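# Meltlow cups, handheld set

I've put the September recordings up at last! They're all two-handed cup work, done with the handheld grippers at the little square table, and Isla Cartwright did most of the labelling (thank you, Isla).
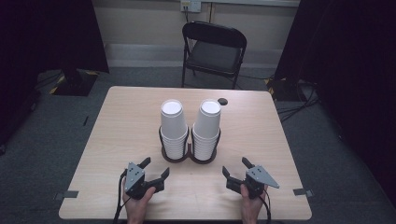

My question was whether 2,000 short episodes beat fewer, longer ones for learning to unstack paper cups. They did — the short-episode policy failed 11 times in testing, the long one 17. I'd still like a rerun with a fresh seed before anyone quotes that.

Known snag: episode 15 has no left gripper width, so skip it when you load.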